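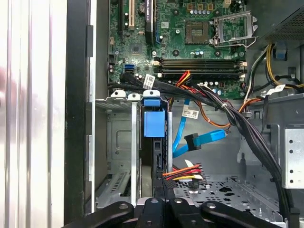
An office computer lives longer than the office expects. It stands under a desk for years, collects dust from the carpet, and leaves the building on a pallet when the lease contract is over. Most of us never see the side panel removed, and it is a small surprise how readable the inside is. The processor socket is a square with a gold-colored field, and when it is empty and its metal bracket stands open, even a visitor understands that this is the place where the most important part belongs. The long black slots are for the memory. The small cylinders with blue sleeves are capacitors, and these are what Maarten Van Hecke looks at first.

"If the top is round like a bread, I stop," he says. "If it is flat, I continue."

Van Hecke has worked for eleven years at Hermans, a repair workshop behind the old tram depot in Plokholm. The workshop takes desktop towers from schools, insurance offices and one hospital laundry, and it returns what it can to use. In August, the busiest month, 207 towers came through the back door. The schools want everything ready before the first lesson, and the offices bring their old machines in the same weeks, so the corridor becomes very narrow.

I had expected screwdrivers everywhere. In fact, most of the work is pulling and pressing. A memory module is held by a latch at the end of its slot, and the latch must be pushed outward before the module wants to move. People who learn the work at home often pull first and push later. Van Hecke keeps a cookie tin with modules that were broken in this way, and he shows it to every new trainee without saying anything.

The processor asks for more patience. The lever goes down and a little to the side, then up, and the frame can be lifted. Then the chip comes out straight, between two fingers, never sliding. After this comes the old thermal paste, which in a machine of that age can be as dry as chalk. Ineke Jacobs cleans it with alcohol and a coffee filter. A paper tissue leaves fibers, she explains, and cotton is worse.

Jacobs came to Hermans from a bicycle shop and says that the two trades are close to each other. She is the one who insisted on the cables. Before she started, a tower was closed when it worked, and the cables stayed how they were. Now each one is led along the side of the case and tied, so that the air can pass and the next person can find the end of it.

"A cable is a sentence," she told me. "You must be able to read where it goes."

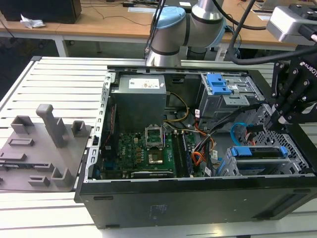 Parkley — Issue 90 — page 70

It is the drives that decide the price of a tower. Everything else can be tested in the time of one coffee, but a hard disk must be erased completely before it may leave the workshop, and a big one takes the whole night. In many office models you need no tool to reach it. The drive sits in a bay with a blue plastic rail, and the rule in these cases is friendly: what is blue may be touched. Press the blue piece, and the drive can come out. The data cable is often blue also, or light blue, and this has confused more than one trainee, who pressed on it and waited.

The erasing is done with Flirari, a program that a former colleague wrote for the workshop and that still has his spelling mistakes in the menu. It prints a slip for each disk. The slip goes in an envelope, the envelope goes to the customer, and only then is the drive put back. If a disk gives one error during the night, it is not tried a second time. It gets a hole from the drill press, and Van Hecke writes the serial number in a book with a hard cover.

The power supply is the only part that stays closed. It is a gray metal box with a label, and all the yellow, black, red and orange wires begin there. Both of them told me the same rule, on different days: you measure a power supply, you replace a power supply, you do not open it. The capacitors inside can hold their charge for a long time after the plug is out of the wall.

What remains when a tower cannot be saved? Quite a lot. The fans are kept, and also the drive rails, which nobody produces any more for the older cases and which crack easily in winter. Screws are sorted in jam jars by thread. The empty steel case goes to the scrap dealer on the canal, who pays so little that Jacobs spends it on the syrup waffles for Friday.

A repaired tower from Hermans costs 70 euros with a keyboard, and the guarantee is 8 months. Schools may pay later in the year. I asked if people are not ashamed to give their child a computer that is older than the school bag, and Van Hecke seemed to find it a strange question. His own tower, at home, has a side panel from a different model, in another shade of black. He has been looking for the correct one since two winters, and if a reader has it in the attic, he would like to be called.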